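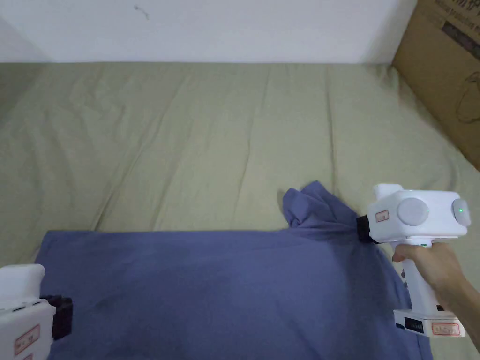
Photo: Kaisu Pesonen / Wusard

Print this page | E-mail this page

4.2 Recording a cloth-folding example

Take your time over this part - the learning system copies whatever you show it, hesitations and all, and a calm pair of hands is worth a great deal.

1. Spread the cloth out on the sheet and smooth it gently. A few soft ripples are fine, and we rather like them.
2. Pick up both grippers and check for the green light before you begin.
3. Bring the jaw over a corner, squeeze, and lift slowly. You may take one corner first and keep the other gripper open over the cloth until you need it.
4. Fold, let go, and hold still for 5 seconds so that the ending is nice and clear.
5. Shake the cloth out and start again, laying it a little differently each time.

Note: A full Oltmont set is 1000 examples, but please stop for a good rest after every 80. Tired wrists make untidy folds!

Caution: Keep fingers well clear of the jaws. If you drop the cloth, carry on and mark the example "dropped" afterwards - do not delete it.

Search this guide Go
414 shares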